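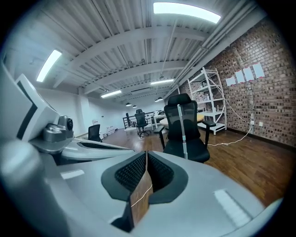

Several visitors asked whether the grippers would tire the hand over a full shift, and one said she had expected them to be much harder to steer.

10 May 2019
By a staff reporter

Robotics company Hudetti opened its office on Kristiansen Street to the public for an afternoon of demonstrations of its hand-held grippers. The company said 108 people came through, most of them from local workshops and technical schools.

The grippers are used to record how a person picks up and moves everyday objects. The recordings are then used to train robot arms to do the same work. Staff showed short tasks with small items, then let visitors try them in groups.

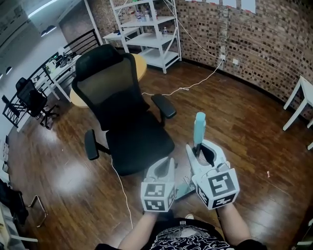

Each turn lasted 30 minutes, with time for questions at the end. Hudetti said it has recorded 724 tasks since the project, called Vivik, began last year. Most involve lifting, turning or handing over a single object - longer jobs such as packing a box will come later.

Questions at the end dealt mainly with cost and with who gets to use the recordings. The company said it has not set a price for the grippers and does not plan to sell them this year. Recordings made by visitors during the afternoon will not be kept.

A second open day is planned for June in Pernero, where Hudetti rents a larger workshop. Places are limited to 50 and must be booked ahead through the company's front desk. Entry is free.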